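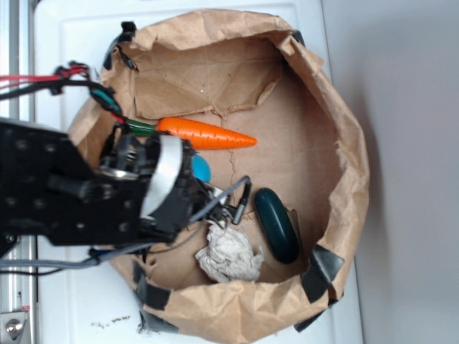

3.2 Creasing and folding in kraft paper

Kraft paper keeps a wonderful record of how it has been handled. Each time a sheet is bent, some of the fibers along the fold give way, and the line stays visible after the sheet is flattened. A bag with its top rolled outward, like the one holding the toy carrot, gathers its wrinkles into a thick rim, while the floor shows only faint creases. We were delighted by how well this contrast matches the crease maps of Bodnár and Jiang, who folded 300 sheets from the Mustdale mill by hand and graded every line on a scale from 1 to 5.

Their grades rise quickly over the first 4 folds and then level off. Our own trials with Cudine stock, folded 10 times each, follow the same lovely curve, and we think fiber direction explains most of the remaining spread (see Section 4). 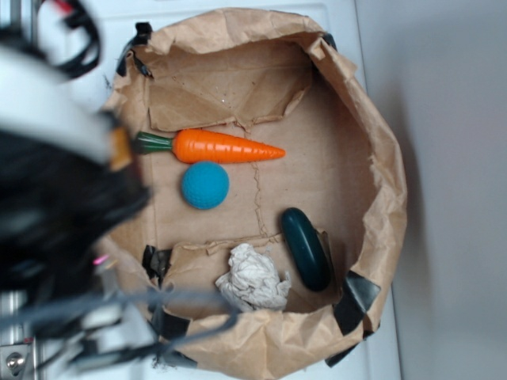 Figure 5. Open kraft paper bag with faint creases and a jagged line down the floor.

Folds made across the grain scored higher in every batch.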